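Wallpaper seam lifting behind workbench, paste or contact adhesive?
Home Repair > Walls and Ceilings 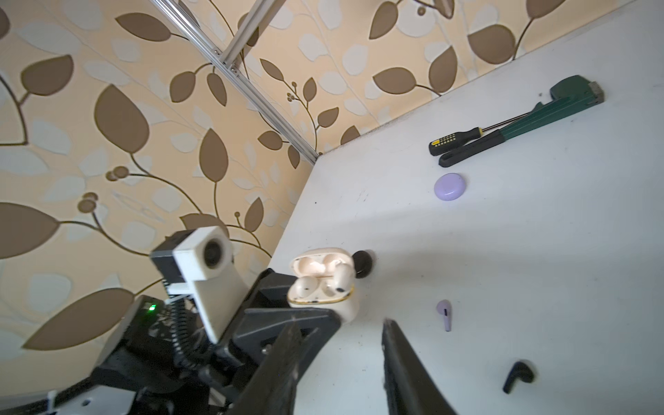 Leaf print paper behind the white bench top

mwong_87
Posted 9 July 2019

I have a non-woven paper with a large leaf and berry print on one wall of the utility room. It was hung in March over painted drywall. One vertical seam has opened from bench height up. The gap is a hair at the bottom and wide enough to take a fingernail higher up. No bubbling elsewhere.

Paste was Stivum ready-mixed, applied to the wall with a roller. The wall had two coats of satin paint, washed but not primed. Is this a paste problem or a surface problem, and can I fix the seam without pulling the drop?

Murray

----

c.lapointe
Surface problem. Satin paint gives ready-mixed paste very little to grip. You should have sanded and put on a wallpaper primer. The seam goes first on account of the edges drying faster than the field.

Fix: lift the edge as far as it comes freely, brush out dust, apply seam adhesive with a small artist's brush, wait the time on the tube, close it, wipe with a damp sponge. Do not use a hard roller on non-woven. It polishes a stripe along the joint that shows in side light.

----

perron_filipa
Disagree on the primer being the whole story. I have hung non-woven on washed satin many times with no failures. A gap that gets wider toward the top sounds more like the drop being hung slightly off plumb and pulled over to meet its neighbor. Non-woven does not stretch much and it goes back where it wants to be.

Murray, does the pattern still line up across the seam at the top?

----

mwong_87
Pattern lines up at bench height. At the ceiling the stems are off by the thickness of a stem. I did push that drop sideways to close it.

----

perron_filipa
Then gluing the edge will hold it down but the gap will stay. Those are two separate faults.

----

c.lapointe
Fair, I read "lifting" and answered that. But if the edge is curling as well as gapped, adhesion is poor too. Cut a small test flap low down where the bench hides it. If it peels off dry with clean paint behind, the wall is the trouble and the other seams will follow.

----

hgagnon
What is the humidity in there? Mine opened every winter until I stopped running the dryer with the door shut. 195 square feet of paper and only the two seams nearest the vent ever moved.

----

mwong_87
No dryer. Electric heater, off since March. I cut the flap. It came away with paste on the paper and a thin film on the paint, so a bit of both.

----

c.lapointe
That is an acceptable bond. Glue the edge, leave the rest alone.

----

perron_filipa
Agreed on the glue. For the gap, run a matching watercolor pencil down the bare line before you close it. Use the background color, slightly darker than you think.

----

mwong_87
Ordered the seam adhesive. Will do the lower half first.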